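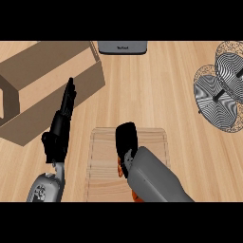 Open cardboard box on a plank floor (computer-rendered)

Vrabec Allotment and Garden Society
Minutes of ordinary meeting, 20 February 2022

Present: Oldřich Ševčík (chair), Tatiana Sokol, Emília Hudec, Zdislava Ondrejka (minutes), plus members as per the sign-in sheet
Apologies: Dagmar Štěpánek

Started late, key trouble again.

1. Last minutes
Agreed. One correction - the broken pane is in the lower greenhouse, not the upper. OŠ signed.

2. Matters arising
Hedge on the lane side cut back. Contractor left the brash by the gate, EH to chase.
Noticeboard glass still not replaced. Carried over again.
Letter to the council about the pothole sent, no reply.

3. Water
Long item. Standpipe by plot 8 dripping all winter, now lagged with old carpet but the washer has gone. OŠ has a washer, will fit when the supply is back on. Water to stay off until the frosts are done. Two members wanted it on sooner for seedlings under glass. Discussed. Staying off. Butts are full, people can use those.
Hosepipes: the rule is hand-held only, no leaving them running. Went round this last year as well. TS to put the rule in the newsletter in bigger type.
Covau quoted for a second trough at the top end. Quote includes digging but not making good the path afterwards. EH to ask for a price with the path in. No decision.

4. Money
Balance read out by TS. Rents due next month, reminders to go by email, paper copy for those without. Seed order came in under what was set aside. Insurance renewal is up, same insurer, small rise, agreed to pay.
Grant: Findo community fund will give up to 2000 for shared facilities. Form is long. Ideas from the floor - new shed roof, composting toilet, raised beds by the entrance for anyone who cant bend. Show of hands for the raised beds, clear majority. TS and DŠ to fill in the form (DŠ to be told). Closing date is in May so no panic, but quotes needed for timber before then.

5. Plots and waiting list
22 on the list. Three plots coming free. Plot 13 not touched since last summer, brambles through the fence, neighbours unhappy. Second letter to go, then notice under the rules. OŠ asked if anyone had spoken to the tenant. EH has, was told there has been illness in the family. Agreed to hold off the letter and offer help with clearing first. EH to ring.
Suggestion to halve the bigger plots when they come up. Some for, some strongly against. Deferred to the annual meeting, needs a proper vote.

6. Seed potatoes
Arrived. Members collect from the hut, bring own bags please. First earlies short this year so smaller share each. Please chit them somewhere light and cool, and not in the hut, there isnt room. Onion sets are behind, supplier says next week.

7. Bonfires
Complaint from the houses on the far side about smoke. Rule already says none before dusk. Agreed to add nothing with paint on it and no damp green stuff. ZO to reply to the houses and say sorry.

8. Open day
Date to be fixed once the school has confirmed theirs. Plant stall, teas, tombola. Drivel have offered to play again, for teas and petrol. Accepted, but quieter than last time and further from the beehives. Cakes list to go up in the hut. TS asked for trestle tables, hers went home with somebody and have not come back.

9. AOB
Rats seen near the compost bays. No cooked food in the bays, no bread. OŠ to look at mesh for underneath.
Wheelbarrow with the green handles has a flat tyre.
Lost: one pair secateurs, red grip, see ZO.
Gate code changes next month. Do not write it on the gatepost.
Thanks to all who came to the path clearning morning.

Next meeting: same place, date to be emailed.

Actions
OŠ - washer, mesh
EH - brash, Covau price, ring plot 13
TS - newsletter, rent reminders, grant form with DŠ
ZO - letter to houses, tell DŠ about the form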